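Reading Popular Mathematics Critically: Notes for Unit 2
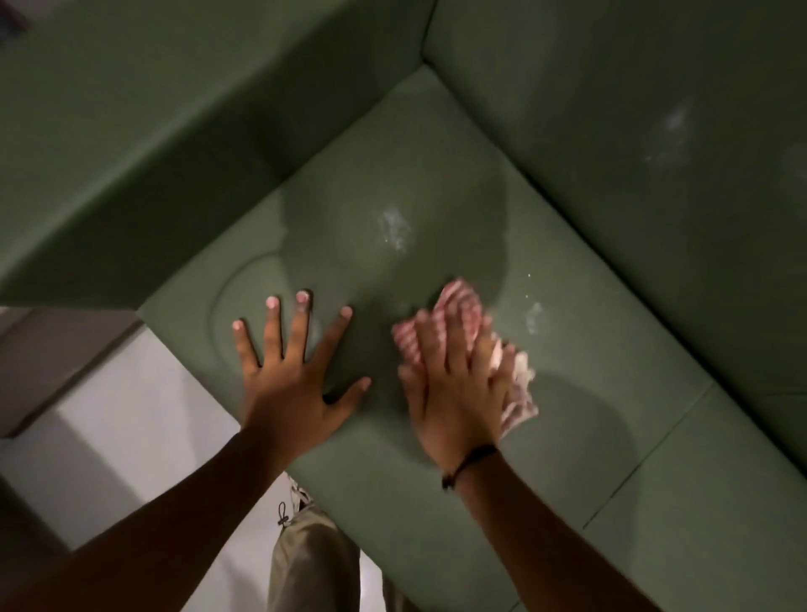

Sérgio Vilela
Lecturer, Mathematics and Society course, Tremblay College

These notes go with the second unit of the course. They cover what I said in the two lectures, plus some material that I had to leave out for lack of time. Please read them before the discussion class with Adwoa Nartey, and bring your own copy of the article you have chosen.

1. What we mean by a popular text

For this course, a popular text is any text about mathematics in which the reader is not expected to check the argument. This covers newspaper articles, museum panels, most books with a short title and a long subtitle, and also the first chapter of many textbooks. A textbook changes from one kind to the other when the exercises begin.

I do not use the word "popular" as a criticism. I learned that there are different sizes of infinity from a magazine, at the age of fourteen, and the explanation was good. But a popular text asks for trust, and we should know at which points it asks.

2. Three kinds of sentence

Take any paragraph from your article and mark each sentence with M, H or P.

M is a mathematical statement. It is true or false and has a proof or could have one. "There are infinitely many primes."

H is a historical statement. It needs a source. "The result was published after its author's death."

P is a picture or comparison that helps the reader to imagine something. "A topologist can turn the cup into a doughnut without tearing it."

Most students find M and H easy and then have trouble with P. The difficulty is that P sentences often have the grammar of M sentences. "The fourth dimension is time" looks like a definition. In one physical theory it is a reasonable short form of a longer statement. In a linear algebra course it is simply wrong: a four-dimensional vector space is one that has a basis of four vectors, and none of them has to be time.

In last year's class we marked one chapter of 67 sentences together. We disagreed on 18 of them, and almost all of these were between M and P. I consider this a good result, and I would be worried by a class that agreed on everything.

3. Words that have two lives

Some ordinary words have a technical meaning in mathematics. A writer may move from one meaning to the other inside a single paragraph, often without noticing it. The most frequent cases are these.

Almost all. In number theory, a property holds for almost all positive integers if the proportion of exceptions up to N goes to zero as N grows. There may still be infinitely many exceptions. Almost all positive integers are not prime, in this sense, and yet the primes never stop.

Random. In ordinary speech, random means without a pattern. In probability, a random variable may have a very strong pattern, for example it may take the same value with probability 0.999.

Incomplete. We return to this in Unit 3. For the moment, remember that an incomplete theory is one in which some statement can be neither proved nor disproved. It does not mean that somebody forgot to finish it. It also does not follow that human reason has failed, although you will read this often.

Chaos. A chaotic system can be fully deterministic. Its equations may fit on one line.

Proof. A journalist may write that a scientist has proof of something and mean strong evidence. In mathematics one million examples are evidence and are still not a proof.

4. Evidence that misleads: a small case

Consider the expression n squared plus n plus 41. For n = 0 it gives 41, which is prime. For n = 1 it gives 43, for n = 2 it gives 47, for n = 3 it gives 53. All of these are prime, and it continues to give primes for every n up to and including 39.

For n = 40 we have 40 times 40 plus 40 plus 41. This is 40 times 41 plus 41, so it is 41 times 41, and it is not prime.

I ask every group to guess, after ten values, whether the pattern will go on forever. Most people say yes. Then I ask again after twenty values and they say yes more loudly. It is useful to remember this feeling when you read that a conjecture "has been checked by computer up to a very large number." For some conjectures this is a good reason to believe them. How good depends on the conjecture, and the article should say something about that.

Exercise for the class: show that no polynomial with integer coefficients, except a constant one, can give a prime for every non-negative integer n. Hint: suppose that f(0) = p, and look at f(kp) for k = 1, 2, 3 and so on.

5. The story with one hero

Popular texts like to have one person, one problem and one night of discovery. The mathematics of the last hundred years does not fit this form well. A long proof may depend on dozens of earlier papers, and some of its steps may be repaired by other people after it is announced.

When you meet a hero story, ask who asked the problem first, who had partial results, and who checked the final argument. If the article answers none of these, write it in your margin. You do not need to find out the answers for this assignment, although Tomás Nogueira did so last year for his article on map coloring and his report was much better for it.

Be careful also with the opposite habit. Some students, after this lecture, write that individual talent has no importance at all. I did not say that.

6. Assignment

Choose one popular article on a mathematical subject, of at least two printed pages. Texts from the course reader are permitted, except the two by Gladys Mwakyusa that we read in class.

Mark one continuous passage with M, H and P.

Select one P sentence and write the nearest true M sentence that you can. It may be much longer. If you cannot find one, explain where you stopped.

Select one H sentence and find its source. Another popular article is not a source.

Write one page on whether the article would still be interesting with your corrections included.

The report is due at the end of October, before 5 p.m., in the box outside room 392 in the Dallen building. Reports by email are accepted only if you have arranged it with Reece Crabtree in advance.

7. Remarks on last year's reports

Several reports said that the author "simplifies too much" and gave no sentence as an example. Always quote the sentence.

Some reports corrected the English of the article. I am not the right person to judge this and it gives no points.

One report marked every sentence with P and argued for it over four pages. I did not agree, but it received a high grade.

For Unit 3, please read the handout on formal systems up to the definition of consistency. The exercises after it are optional, apart from the first.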